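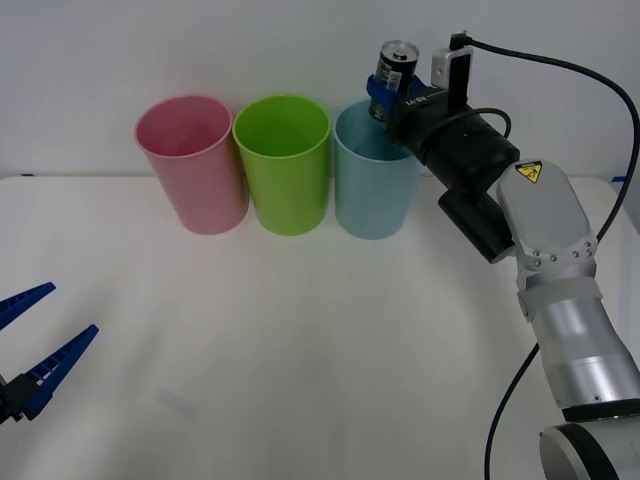 Print this page
E-mail this page

Chapter 9
Color in Everyday Goods

Few decisions made in the production of household goods are as visible to the buyer as the choice of color, and few are as poorly documented. A plate, a bucket or a toothbrush may be sold for decades in the same shape while its colors change every season. This chapter considers how manufacturers select colors for inexpensive goods, how those colors are specified and controlled, and how buyers respond to them in the store and at home.

Earlier chapters treated form and material as the main subjects of product design. Color was mentioned only where it affected cost. It is now taken up in its own right. Students should be familiar with the discussion of molding in Chapter 2 before proceeding.

Color as a Means of Telling Things Apart

The simplest use of color is to separate objects that are otherwise alike. In a family that owns a set of matching plastic tumblers, each person may settle on one color, and the set then works as a group of individual possessions. The same principle applies to coat hooks in a school, file folders in an office and cutting boards in a commercial kitchen, where one color may be kept for raw meat and another for vegetables.

For this use, the exact shade matters less than the distance between shades. A pink and a lime green are easily told apart by most people under ordinary lighting. Two blues of similar lightness are not, particularly in the evening or under a colored lamp. Designers must also consider buyers with color vision deficiency, for whom certain reds and greens are difficult to separate. A difference in lightness helps these buyers even when the difference in hue does not.

Color as a Means of Grouping

Color may also join together objects that differ in shape. A pitcher, a tray and a set of bowls sold in one pale blue will be seen as a family, and the owner of one piece is more likely to purchase another. Stores make use of this tendency when they arrange shelves by color. The practice places a burden on the manufacturer, who must match the shade across several parts, often made on different machines and sometimes in different plants.

The case study at the end of this chapter follows the firm of Stedix, a maker of kitchen goods with plants in Ristska and Tumport. Its Laur line of tableware was introduced in 11 colors. Buyers who ordered replacement pieces found that goods from the two plants did not match when placed side by side, although each plant had met its own written standard. The case shows why a color name alone is not a specification.

Specifying a Color

A complete specification states the shade, the surface finish, the material and the light under which the sample is to be judged. Finish is frequently overlooked. A glossy surface reflects more of its surroundings than a matte one, and the same pigment may appear deeper in the first and softer in the second. Wall thickness also affects appearance, as thin plastic may let light through.

Approved samples should be stored in the dark and replaced on a fixed schedule. Section 9.2 describes the procedure for comparing a production part with its sample and for recording the result.

Print this page
E-mail this page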